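Section 3: Setting Up the Donen Heated Mattress Pad

Read this section through before you plug anything in. Set-up takes one person a few minutes on a twin and is easier with two people on a queen or king.

3.1 Placing the pad

1. Strip the bed down to the bare mattress.
2. Unroll the pad with the printed side up. The cord socket goes at the foot of the bed.
3. Pull the elastic skirt over the corners at the head first, then the foot.
4. Smooth out any folds with your hands. Check the middle of the pad as well as the sides.
5. Put your fitted or flat sheet on over the pad. Cotton and cotton blends work best.

Note: Do not place a foam topper over the pad. Foam holds heat and may cause the controller to shut off.

CAUTION: Never use pins to hold the pad or the sheet in place. A pin can damage the heating wire.

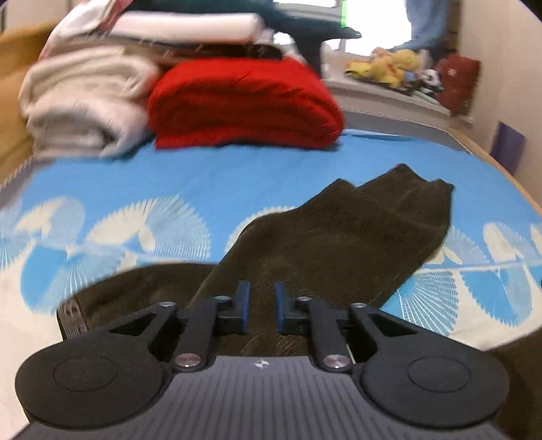

3.2 Connecting the controller

1. Push the plug into the socket on the pad until it clicks. Dual-control models have 2 sockets. Connect both, even if only one side will be used.
2. Run the cord straight down to the floor. Do not tuck it between the mattress and the box spring.
3. Plug the power cord into a wall outlet. Do not use an extension cord or a power strip.
4. Press and hold the power button for 3 seconds. The display lights up and shows "L".

If the display shows "F", unplug the controller from the wall, push the socket plug in again, and repeat step 4. If "F" comes back, stop using the pad and call the service line with your model number (877 or 877-D, printed on the care tag).

3.3 First use

Run the pad on "H" for one hour before anyone gets into bed. A slight smell is normal the first time and should clear by the end of the hour. Stay in the room during this first run.

After that, turn the pad on shortly before bedtime and lower the setting once you are in bed. The controller turns itself off after ten hours.

WARNING: Do not use this pad with an infant, or with anyone who cannot feel heat or work the controller.

For washing and storage, go to Section 4.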